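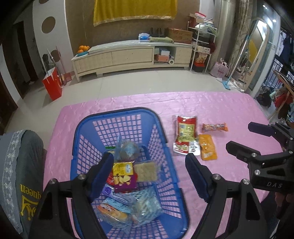
## 4. Setting up the speaker queue for a public hearing

This section explains how to prepare the Skistero program before a neighborhood council or town board holds a hearing with public comment. It is written for the clerk of the meeting. If you only want to record the minutes, go to section 6.

You need:

- the clerk's computer with Skistero already installed (section 2)
- the agenda, in the final form in which it was posted
- the clerk password for your council
- the Peng timer box and its cable, if your council uses one

**Note:** In the towns of Handville and Gisbridge the rules of order are loaded already. Other councils must type their own time limits in step 4.

### 4.1 Opening a new hearing

1. Start Skistero and log in with the clerk password. The member password does not permit you to open a hearing.
2. From the **Meeting** menu, choose **New hearing**. A form with two pages appears.
3. Fill in the title of the hearing exactly as it stands on the posted agenda. The title is printed on every speaker card and it cannot be changed after the first card is printed.
4. Enter the time limit for one speaker, in seconds. The program accepts any value up to 300. When the field is left empty, the limit of the last hearing is used again.
5. Choose how speakers are called: **Order of arrival**, **For and against in turn**, or **By agenda item**.
6. Press **Save**. The hearing now has the status *Prepared*, and it remains so until you open the floor.

**Caution:** Do not choose **For and against in turn** for a grievance hearing. In a grievance the two parties have their own fixed time, which is set in section 5, and the program will put them in the general queue together with the public.

### 4.2 Entering the speakers

Speakers may be entered from paper cards or from the sign-up sheet. Both give the same result, but please do not mix them in one hearing. A person who has filled in both will be called two times.

1. Open the **Queue** page.
2. Type the family name first, then the given name. The address is optional, unless your bylaws ask for proof that the speaker is a stakeholder.
3. Select the agenda item. A speaker who wishes to talk on two items needs two entries.
4. Press **Add**. The program gives the entry a queue number.
5. Repeat for the other speakers.

The queue can hold 253 entries. If your hearing is bigger than this, close the queue, open a second hearing with the same title, and add "Part 2" at the end.

To remove a speaker who has left the room, mark the line and press **Withdraw**. Do not use **Delete**. A withdrawn speaker stays in the public record with the remark "did not speak", and a deleted one disappears from it completely. Some councils had complaints for this reason after the October meetings.

### 4.3 Connecting the timer box

1. Switch the timer box off.
2. Connect the cable to the serial port of the computer.
3. Switch the box on and wait for the green light.
4. In Skistero, choose **Tools**, then **Timer**, then **Find**.
5. If the program asks for a port code, type 3088. Boxes with a gray label on the bottom use the code 2498 instead.
6. Press **Test**. The yellow light comes on, then the red light, and the box gives one short tone.

If there is no tone, check the volume wheel on the back side before you look for any other fault.

**Note:** The chair can stop the clock with the button on the box. This button does not end the turn of the speaker. Only the clerk can end it, with the key F8.

### 4.4 Opening and closing the floor

1. When the chair declares the hearing open, press **Open floor**. The status changes to *Open* and the time is written in the record.
2. Press F7 to call the next speaker. The name is shown on the screen of the chair also.
3. At the end of the turn, press F8.
4. When the chair declares public comment closed, press **Close floor** and confirm with **Yes**.

After closing, no speaker can be added. If the board votes to open the floor again, choose **Reopen** from the **Meeting** menu and enter the number of the motion. Without this number the program does not continue.

Print the speaker list before you leave the building and have it signed by the chair. The next section describes the fixed times for grievance hearings.

*Revised 6 February 2005*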